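Plush Toy Basket (bedroom storage)

A plush toy basket is an open-topped container used to gather up soft toys, most often in a bedroom, where stuffed animals, plush fruit and other cuddly things tend to collect on the bed. It is one of the simplest pieces of household storage, with no lid to lift and no drawer to pull, and it has been a familiar sight in family homes for as long as children have been falling asleep with more toys than there is room for. The name is used loosely. Some families say toy bin, others say cuddle basket, and in plenty of households it is just "the basket," and everyone knows which one is meant.

Use on the bed

Although many baskets live on a shelf or the floor, a good deal of the sorting happens on the mattress itself. A fitted sheet pulled reasonably smooth makes a fine work surface, wide and soft, and at a comfortable height for most grown-ups. The basket is usually set down near the pillows, which keeps the middle of the bed free for spreading everything out and seeing what there is.

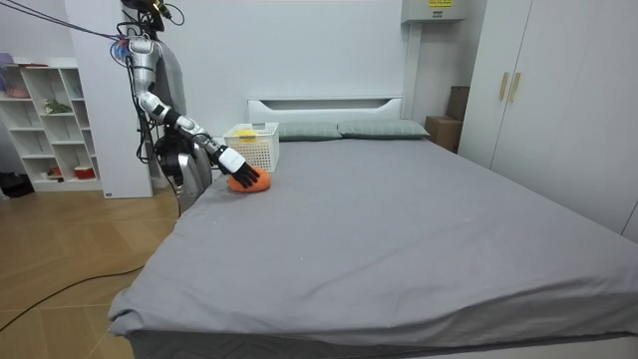
A plain sheet is a real help with this job, as small toys are easily lost against a busy print. The home writer Rogelio Tan, whose household booklet The Salazar Bedroom has been passed around among new parents for years, recommends doing the toys before the blanket goes back on, preferably in the morning when there is still daylight on the bed. He also suggests shaking each toy gently over the floor first, having found (he admits a little sheepishly) more cracker crumbs than he cared to mention.

Materials and shape

Baskets are made from woven plant fibers, felt, cotton rope, wire and plastic. White plastic with perforated sides is a common choice, being light to carry and easy to wipe down with a damp cloth. The little holes let air move through, a kindness to toys that have just come out of the wash and may be holding on to some dampness in the stuffing. A slot in the short side serves as a handle, and a solid rim keeps the walls from bowing. Rectangular baskets fit neatly against a headboard or along a shelf, while round ones are friendlier to a toddler who likes to climb in.
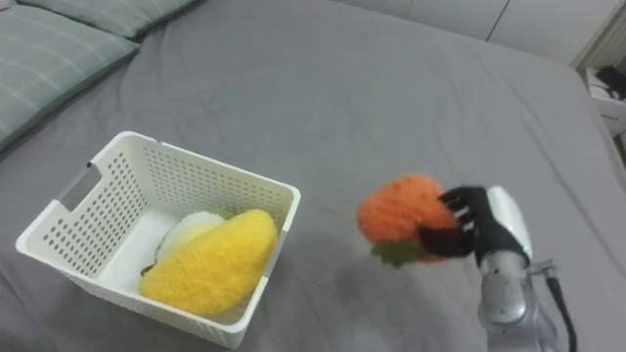
How many toys should one basket hold?
Enough that the ones at the bottom can still be reached without tipping everything out. For a small basket, 8 is a comfortable number, fewer if the toys are large.

Plush food

Plush food deserves its own mention here, having become so popular as a companion to the traditional teddy bear. Mangoes, lemons, fried eggs and split-open durians with pale yellow segments have all been turned into soft toys, and they are wonderfully suited to basket storage, being rounded, squashable and quite forgiving of a toss from across the room. Children often treat the basket as part of the game, and a tidy-up before bed can easily become a trip to the market, with every piece of fruit chosen, praised and carried home.
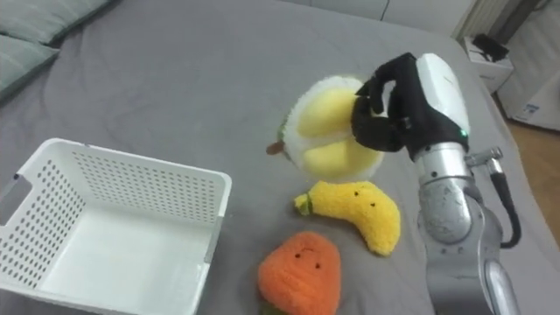 Toys with stems, leaves or spiky fur do best near the top, where nothing presses on them overnight. A fuzzy surface that has gone flat can usually be brought back with a soft brush and some patience, working in small circles and stopping now and then for a look. It is also worth checking the seams every 3 months or so, particularly where a stem is sewn on, as little hands do love to carry a fruit by its stem.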